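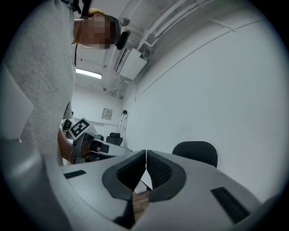
Why I still teach our gripper by hand
Boonmee Chaiyaporn

497 shares | 7 comments

In our shared workshop there is one argument which comes back every Thursday. Some members want to write rules for the arm: go here, close so much, lift. I prefer that a person takes the gripper in the hand and does the task, and the machine learns from this.

My friends say it is slow work. They are right. For Plarken, our small home project, we have 600 recordings of folding one towel, and the arm still makes a poor corner. It is boring too, and the wrist becomes tired before the head does.

But a rule knows only what I remembered to write. When I fold, I do many small things I cannot explain – I wait a little, I pull the cloth flat, I change my grip. I was a tailor for a long time and I never could put this in words for an apprentice. Why should I manage it for a motor?

So I ask the members who love rules to give one month to the other way. Hold the tool yourself, and do it slowly. In August we can compare the towels and argue again.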